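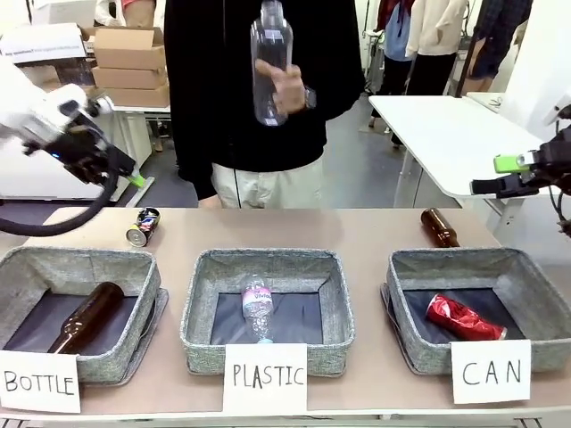 **Second arm or better grippers? Budget closes in March**

**tarn_ops** | January 3, 2021

Planning a bench cell for container sorting: glass, plastic, cans. Dronberg quoted $3894 for a second arm, mount and cabling included. The same money would cover a pair of Cluslow grippers and leave some for spare fingertips. Funding is through Fundside, so one purchase order, no revisions. Which first?

**kelvin_b**

Second arm. With one arm you lose cycle time on every reach across the table. Check the controller license before you sign. Ours was per arm and wasn't on the quote.

**mudflat**

Disagree. Crushed cans and glass need different grip force, and stock fingers handle one of them well. Run 100 picks per material on what you have and log the drops. If the drops are mostly glass, another arm with the same fingers buys you nothing.

**kelvin_b**

> another arm with the same fingers buys you nothing

It buys throughput. Drop rate is partly tuning.

**mudflat**

Tuning won't fix a hard fingertip on a wet bottle.

**ohmrule**

Gebreyes sells soft tips separately, 2 to a pack. Might be a consumables line instead of capital. Also budget cable management. A coiled lead hanging off the wrist will snag on a bin eventually.

**tarn_ops**

License is per arm here too, just checked. Will run the picks before I ask for a revised quote. Does anyone have a lead time from Dronberg?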